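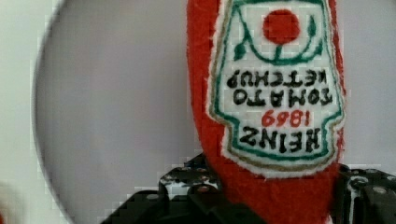 Plush ketchup bottle held by the neck, upside down, seen from the wrist camera.

Gripper holds soft toys by the thin end but lets go when the arm swings

Posted by Irfan Mirani, 27 January 2021

I have a small arm on a bench in our shared workshop and I'm trying to get it to pick up soft things and put them down somewhere else. Hard things are fine. It moves wooden blocks and a plastic cup all day. Soft toys are where I'm stuck.

The one I use most is a plush ketchup bottle with an embroidered label. I picked it for two reasons. It has a narrow neck that fits between the fingers, and it has lettering on it, so I can tell from the wrist camera which way up it is. With the neck in the fingers the label reads upside down, HEINZ nearest the gripper and the tomato at the far end.

What happens: the fingers close, the hand lifts, and everything looks good while the arm moves slowly. When the base rotates at normal speed the fat end of the toy lags behind, the neck twists, and sooner or later it slides out. If I raise the grip setting it holds longer, but then the servo gets hot and hums.

The setup is two black fingers on one servo, driven by a Zoltico board. The grip setting on the board goes from 500 (open) to 2000 (fully closed). On the neck of this toy the motor stops moving at 1891. I have been sending it to 2000 anyway so that it keeps pushing. Power is a 12 volt supply shared with the arm.

Things I tried already:
Rubber bands on the fingers. Helped for a day, then they rolled off.
Slower moves. Works, but the whole job takes far too long.
Gripping by the wide part. The fingers don't open far enough.

Is there a better way to do this without buying a bigger gripper? I would also like to know if the humming is doing damage.

Eckhard Wegener

Stop sending it to 2000. The fingers can't get there with the toy in between, so the servo sits stalled for the whole move and turns all that current into heat. Yes, that does damage over time. I cooked two of them this way before I changed my program.

What I do now is close in small steps and read the position back after each one. When the position stops changing, I take that number and add a small amount on top for squeeze. In your case the motor stops at 1891, so try a target a little past that and go up only if it slips. You want the lowest number that holds. Feel the servo case after ten minutes of work. If you can't keep a finger on it, back off. Do the step-closing for every pick if you can, because stuffing packs down with use and your number for the neck will be different in a month.

For the slipping, more force is the wrong fix. You are holding a soft thing at its thin end with all the weight on the far side, and every time the base turns, that weight tries to bend the neck. Three things will help:

First, look at your acceleration, separate from your top speed. On most controllers they are two different settings, and a lot of people only touch the speed. I leave speed alone and cut acceleration to a third. The move takes a little longer and the toy stops whipping around. Do the same for the stop at the end of the move.

Second, change the order of the move. Lift straight up, pull the arm in toward the base, then rotate, then reach out again. The hand travels a much shorter path while it is turning, so the toy gets less of a swing.

Third, put a proper pad on the fingers. Rubber bands roll because nothing holds them. I use the ribbed sheet sold for lining tool drawers, cut to the size of the finger face. If your fingers have screw holes in them, clamp the end of the pad under a screw and a washer. Glue alone let go on mine - the fuzz from the toys gets into it.

Check the pads for lint too. Plush sheds, and a pad full of red fuzz grips like a sock. I wipe mine with a damp cloth and let it dry before I start.

One more thing on the power. If the arm and the gripper share one supply, look at what the voltage does when the base starts to turn. A dip at that moment can make the gripper go weak for a split second, and you would see exactly what you describe. Put a meter on it, or run the gripper from a separate supply for one afternoon and see if the drops stop.

workbench_lou

just get the Bamton gripper, it opens wider and you can grab it by the middle. problem solved

Ehlers_garage

I agree with most of what Eckhard wrote but would check the finger alignment first. On my gripper one finger was slightly twisted on its mount and only the front corner was touching. It held blocks fine and dropped anything soft. Close the fingers on a strip of paper and pull it out from the front, the middle and the back. It should drag the same in all three places. Mine needed a thin shim behind one screw.

Also grab more of the neck if there is any left to grab. Going a little deeper before closing made more difference for me than the pads did.

Irfan Mirani

Thank you. I did the paper test and the left finger was loose at the back, so I tightened that. I set the grip to stop a little past 1891 and the hum is gone. Acceleration is cut down as well. It got through a dozen turns and I had one drop, on the fastest one. Pads are next. The drawer liner is on order from Workska, and I will measure the supply when I can borrow the meter.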